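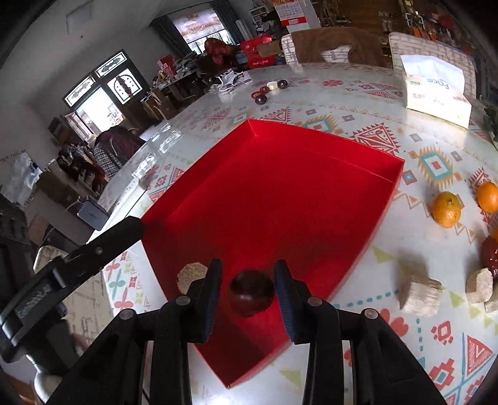 How I Set Up a Snack Tray for the Table

I've been putting out snack trays on our round table since we moved into the Grakormont apartment, and for a long time I did it badly. Everything slid into one corner, the cookies went soft next to the fruit, and by four in the afternoon it looked like a lunchbox somebody had dropped. My friend Mairéad Nic Aodha finally asked me to write down what I do now, so Mairéad, this one's for you!

Start with the tray. I like a shallow one with low walls and a flat base, because you can see everything from where you're sitting and nobody has to dig. Four sides are easier to fill than a circle (corners are your friends, more on that in a minute). Red is my favorite with a busy tablecloth. I know, I know, you'd think it would clash, but with a loud geometric print a plain bright tray gives your eye a place to land. If your cloth is plain, go wild with the tray.

Wipe it out first, even if it looks clean. A damp cloth, then a dry one. Crumbs from last time stick to fruit like glue.

Next, the fruit. Wash it, then dry it properly. I mean really dry it, with a towel, one piece at a time, and leave it on the counter for another few minutes while you do something else. Plums, cherries, small dark apples, whatever's good that week. In July I go almost entirely plums. Leave them whole! Cut fruit leaks, and then you're serving wet cookies.

Now the dry stuff. I use something pale and crumbly, plain rounds mostly, either homemade or from a packet. Mine bake at a low heat and I let them cool completely before they go anywhere near the tray. Put these in close to the wall, lying flat, so they have something to rest against if the tray gets bumped. Don't stack them more than two high or the bottom ones break.

The fruit goes toward the middle with a bit of space between it and the cookies. Round things roll, so if your table has a lean like ours does, set the tray down where it's going to stay and fill it there. I used to fill mine in the kitchen and carry it through. I lost a lot of plums under the couch that way.

How much to put out? Less than you think. I'd much rather top it up twice than watch a heap go sad. For 3 people I put out a single layer and keep the rest in the fridge or the cookie tin.

A word on the cloth. If you have one with a glossy surface over the print, spills are easy, but use a soft cloth on it and skip anything gritty. I scratched my old one with a scrubbing sponge and I'm still mad about it.

Afterward, fruit goes back in the bowl, cookies go back in the tin (separate ones, please), and the tray gets a wash in warm soapy water. Dry the corners with the edge of a dish towel. Mine lives on top of the fridge, where I can grab it when the doorbell rings.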